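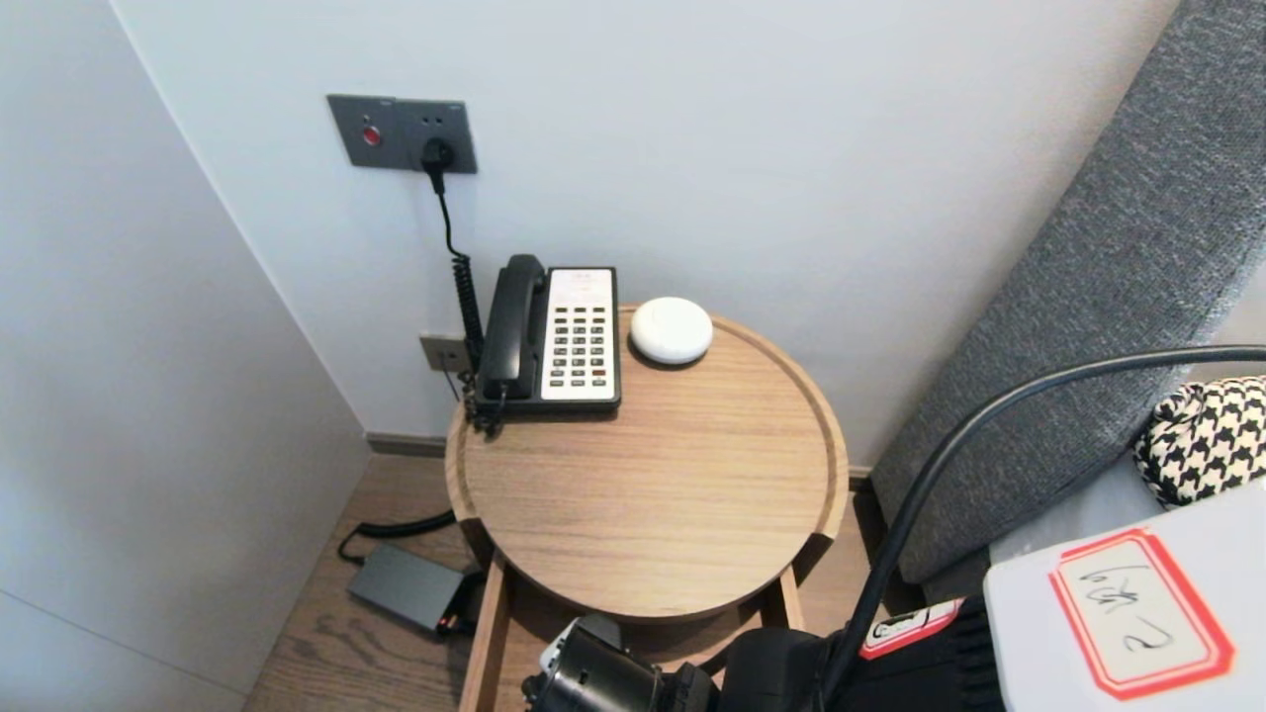

Cleltden to switch off copper phone lines in December

Residents and businesses in Cleltden have until December to move their landlines to a digital service, after the network operator Kedivum confirmed the closing date for the town's copper exchange.

The exchange on Howells Street still carries calls for several hundred homes, along with shops, two doctors' offices and the public library. Once it closes, a landline will work only if it is connected through a broadband router or a cellular adapter supplied by the phone company.

Kedivum said customers can keep their existing numbers and, in most cases, their existing phones. Corded desk phones can be plugged into the back of a router. Rotary models will need a converter, which the company will sell for $18.

The switch will be made in 3 stages, starting with the streets north of the river. Letters giving each address its changeover date are being mailed now. Engineers will visit homes without broadband to fit an adapter at no charge, and appointments can be booked by phone or at the company's desk in the library.

The main concern raised at a public meeting in the town hall was what happens in a power outage. Copper lines carry their own power, so a basic corded phone keeps working when the lights go out. A router does not, unless it has a battery.

"We lost power for most of a day last winter and the landline was the only thing that worked," said Cledwyn Owen, who runs a hardware store on Clurer Avenue. "Cell coverage down in the valley is poor. People want to know what they are supposed to do."

Kedivum said it will give a free backup battery to any customer who relies on a landline for medical reasons or has no usable cell signal at home. The battery runs a router for up to 40 minutes of calls. Other customers can buy one.

Owen said that was too short – he would like to see a unit that lasts through the night.

Customers with medical alarms or monitored burglar alarms are being asked to call their alarm provider before their changeover date, as some older units do not work over a digital line. Anyone who finds a fault after the switch can ask to have it fixed within 48 hours.

The old exchange building will be put up for sale next year. The town council has not said whether it plans to bid.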